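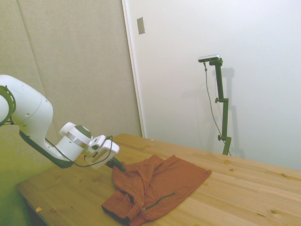
Fingertip on the fabric, wooden table.

[stedness-talk] Re: Cup second leg at Busitz, kickoff and lineup

List: stedness-talk
Thread: Cup second leg at Busitz, kickoff and lineup

Fulvio Longo wrote:

> Can somebody who was at the first leg explain to me why everyone is so
> gloomy? I only had the radio. We drew at home, they were supposed to
> be the better side, and we still have the return to play. By the sound
> of it we were fine until the substitutions and then we gave up the
> middle of the field.
>
> Also, three things I can't find on the club site:
>
> Is it an early kickoff or a late one? The fixture page says one
> thing and the ticket page says another.
>
> Do away goals count this year? My sister Graziella swears they were
> dropped for the cup and kept for the promotion playoff. I thought it
> was the other way around.
>
> Is Werkus showing it or do I have to go? I will go if I have to, but
> the last time I drove to Busitz I spent most of the first half looking
> for a place to leave the car.
>
> Who starts in goal?
>
> Fulvio 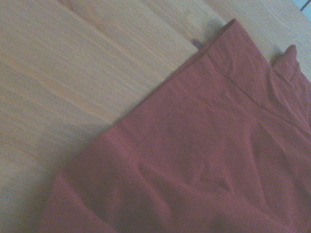

Henrik Görtz
List moderator and away travel

Fulvio, I'll take these in a different order from yours.

Kickoff is 4:00 p.m. The ticket page is right and the fixture page is wrong. The fixture page still has the evening time from before Busitz had the problem with their floodlights. I wrote to the club office and they said it would be fixed, but it was the same when I looked this morning. If you printed the season calendar in July, cross out what it says for this one.

Graziella is right about away goals. They don't count in the cup. If it's level at the end we go to extra time and then penalties. This matters more than people on here seem to think, because half the posts since the first leg have been saying that 1-1 at home is as good as a loss. Under the old rule it would have been a bad score. Under this one it's a draw, and we start even. The promotion playoff has its own rules and I am not going to look them up until we have some reason to need them.

On Werkus: they have the match listed, but only for people with the full subscription. The free stream covers the league and nothing else. The commentary will be the Busitz crew. If you heard them for the league game there, you know what that means. I turned the sound off and put the radio on, and the radio ran so far ahead of the picture that I knew about their goal before the corner was taken.

As for the first leg. I was there, behind the near goal, and I wouldn't call it a disaster. For 60 minutes we were the better team. We pressed high, their left back could not get out of his own half, and our goal came from exactly that: he tried to play it inside, it got picked off, and it was two passes and a shot. After that the wide players were tired. You could see it from the way they stopped tracking back. Then came the substitutions you heard about. Both of the fresh players went up front, which left two men in midfield against their three, and Busitz did the sensible thing and passed it through there over and over.

Their equalizer was a header from a corner. I have seen our keeper blamed for it here and I don't agree. He was blocked at the near post, he couldn't get out, and the man who scored had been left alone. Whoever was supposed to be marking him was standing on the edge of the box pointing at somebody else.

So, who starts in goal? I would keep him in. The coach was asked about it after training and said he picks the team on the day, which he says every week. The other one has played all the earlier cup rounds, though, and there is a case for going back to him. Natalina Dal Bello wrote a long post about this in the other thread and I won't repeat it. She makes a good point about crosses. I think she is too hard on his kicking.

What I'd change is the middle. Put the extra man in from the start, accept that we won't have as much of the ball up front, and try to still have legs for the last half hour. Busitz have scored late in nearly every home game this season. They also play on a narrow field with the stand close to the line, and our wingers had nothing like enough room there in the league. I'd rather have one fewer winger and somebody who can win a second ball. I know that is not a popular opinion on this list -- the last time I said it I got a lot of mail.

Now the practical side.

The ground holds 3,000 and Busitz have given us the far end, the part without a roof. Away tickets are sold through our own office, not at the gate. There will be no sale at the gate for our end at all. If you buy a home ticket by mistake they will not swap it, and they did turn people away for wearing our colors in the main stand last year.

Parking: don't try the streets by the ground. Use the big lot at the Marti supermarket on the way into town and walk from there. It's a straight walk down the hill. They don't mind as long as you stay out of the rows by the entrance. Going back up is slower, obviously.

The bus leaves from our ground at 1:30 p.m. It can take up to 60 people. Annelies Moser has the list, so please write to her directly and not to the whole list. Last time we got a full day of "me too, plus one" messages and two people unsubscribed over it. Pay on the bus, cash only. If you put your name down and can't make it, tell her, so the seat can go to someone else. The bus will wait for extra time and penalties if it comes to that. It will not wait for anybody who goes for a drink afterward.

If we get through we are in the last 16 and the draw is open, so it could be one of the big clubs and it could be Busitz's neighbors up the road. I have seen people already working out who we'd want at home. I would like to get past this one first. We went out at this stage two seasons running, both times to teams we had beaten in the league, and both times this list was full of talk about the next round.

One more thing, on the list itself. Please trim your quotes. Some of the messages after the first leg had the entire thread hanging off the bottom, and people who get the digest have to scroll through all of it for one line saying "agree." Match talk goes in this thread until the final whistle. Anything about the keeper can go in Natalina's thread. The argument about the new away shirt belongs wherever it was before, and I would be happy to see it stop there.

Fulvio, if you do decide to drive and have empty seats, post it here. I get asked for rides from the north side of town every time and I never have anyone to send them to.

Henrik

--
stedness-talk: a mailing list for Stedness supporters
To leave the list, send a blank message with "unsubscribe" in the subject line.
Bus and away tickets: Annelies Moser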